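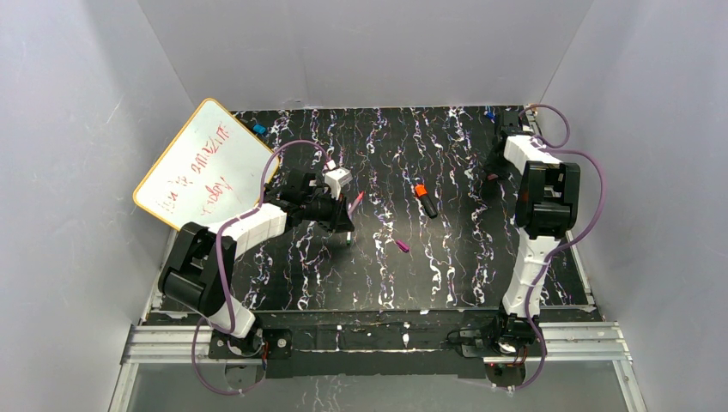 A white board with red handwriting on a black tabletop, with two robot arms overhead.

Nateo confirm Bajpai as head of performance analysis

Apr 27, 2020

Second-tier soccer club Nateo have appointed Sneha Bajpai as head of performance analysis on a two-season contract. She joins from league rivals Lodhi, where she ran the opposition scouting desk.

The post covers match coding, set-piece review and the physical data collected in training. Bajpai will report to the head coach. The club's previous analyst left in the winter and the work had been split between two assistant coaches.

Nateo finished last season with the second-worst record in the division for goals conceded from corners and wide free kicks, letting in 14 by the club's own count. The coaching staff moved from man marking to a mixed zonal system before the current season, and the results have been uneven. Three of the five set-piece goals conceded this season came from second balls at the edge of the area.

Bajpai said her first job would be to recode the club's match archive, which holds some 700 hours of video. The older recordings use a tagging scheme that does not separate first contact from second contact.

"If the tags don't match, you can't compare one season with the next," she said. "We'll start with defensive corners and work outward."

The league is suspended and no restart date has been set. Players are training at home on individual programs, and the club holds video meetings with each unit of the team. Goalkeepers and defenders will be the first groups to work with Bajpai.

Nateo's next listed fixture is the postponed away match at Brarimer. The Flarnusus Cup semifinal, first planned for the spring, has been moved provisionally to July. Season tickets stay valid for all rearranged home matches.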